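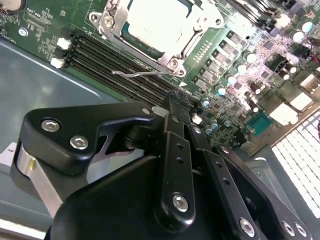
# Do I have to read the Zita Løken mysteries in order?

**Tyra Engebretsen**, posted 2019-10-17

Hello everyone! I hope this is the right section, and forgive me if it has come up before (I did search, but the search box and I are not on good terms). My sister-in-law gave me a paper sack of paperbacks when she moved, and in it were three of the Zita Løken books: *The Kavum Ferry*, *A Cold Room in Drullo*, and one with the cover missing that I believe is *The Salt Ledger*. From the lists I've seen, these are the second, fourth and fifth of the series, so I'm short the first and the third.

My library has the third on order but they don't own the first at all, and the used copies I've found online cost more than I like to pay for a paperback. I started *The Kavum Ferry* last night and got as far as page 72, and already there have been several mentions of "what happened to Henrik" that everybody in the book seems to understand except me. Should I stop and wait until I can find the first one? Or do the later books explain it well enough? I don't mind a little confusion, but I would hate to have a good solution spoiled. Please no spoilers for who did it in any of them!

---

**Anselmo Requena**

Welcome, Tyra! I've been through the whole series twice, and the first few a third time when I had my knee done in February, so I may go on a bit.

Keep reading *The Kavum Ferry*. The business with Henrik is the backbone of the first book, but he isn't the murder in it, if that makes sense – he's Zita's old partner on the harbor police, and what happened between them is told in full in the second book, near page 80 in my edition (yours may be off by a few pages if it's the one with the lighthouse on the front). After that chapter you'll know everything about him that you need, and the killer in book one is never named there. I went back and checked the chapter last night to be sure, and then of course I stayed up and read four more.

The one I would be careful with is *A Cold Room in Drullo*. It opens with a trial, and the person on trial is the murderer from book three. You'd have the name by the bottom of the first page, and the third book has the best ending of the lot. So if your library has it on order, let them bring it in and leave *Drullo* on the shelf in the meantime. You can read *The Salt Ledger* whenever you please. It takes place almost entirely at the aunt's house and hardly mentions the old cases, although there's a dinner conversation that is funnier if you've met the ferry captain.

As for the first book, ask at the desk about interlibrary loan. Mine came from two counties over and it cost me nothing but a wait. It's the shortest of them and a little stiff in places, and I think you'll like it better once you're already fond of her.

---

**drullo_fan_5**

any order is fine, I read them backwards. skip the prologue in 4

---

**Tyra Engebretsen**

Thank you both so much! Anselmo, I got to the Henrik chapter this afternoon with my coffee going cold next to me, and you were right, it's all there. Poor Zita! I've put in the loan request for the first one, and *Drullo* has gone up on the high shelf where I'd need the step stool to get at it.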